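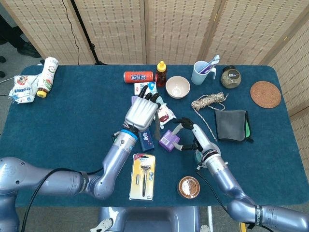
Blue cloth on the table, woven divider behind.

Room divider keeps folding itself up. Any fix that isn't a brick?

Posted by Jeanine Goossens, 11 November 2018

I rent one large room in Prasby which the letting agent called "open plan", meaning I can see the cooker from bed. In October I bought a folding screen, beige woven panels, second-hand, to put between the bed and the table. It looks lovely. It also creeps. Every time the door downstairs goes, the end panel swings in a bit, and by evening the whole thing has shuffled itself into something like a closed accordion. Twice it has gone over, once into a bowl of soup.

Floor is vinyl, not quite level. I can't drill into anything, as the lease runs to 26 pages and most of them are about drilling. I'd also like to know how to clean the weave, for soup reasons.

14 comments

Dale Fraser
How far are you opening it? People pull them nearly straight to get their money's worth, and a straight screen wants to lie down. Set each fold to about the angle of a half-open book. You lose some width but it will stand. Then put rubber feet on the bottom corners, the stick-on sort for chair legs. Wipe the vinyl with washing-up liquid first and let it dry or they'll peel off by teatime.

If the end panel still swings, the hinges are slack. Tighten the screws. If they just spin, take them out, poke in a matchstick with a dab of wood glue, snap it off flush and put them back in the next day. I've done this on a screen from the Salem Road tip shop and it has survived two house moves and my brother.

Kiros Abdella
Brick.

Yolotzin Becerra
Seconding the rubber feet, ignoring the brick. For the soup: brush it dry first with an old toothbrush, then a barely damp cloth with a drop of soap, working along the weave. Don't soak it. I hosed mine down in the yard and it dried the shape of a crisp. What sort of soup was it? Tomato may be with you for life, in which case turn the screen round and let the wall enjoy it.

Shared 20 times | 307 views

Contact us | © Ivgate Neighbours Help Board | Back to top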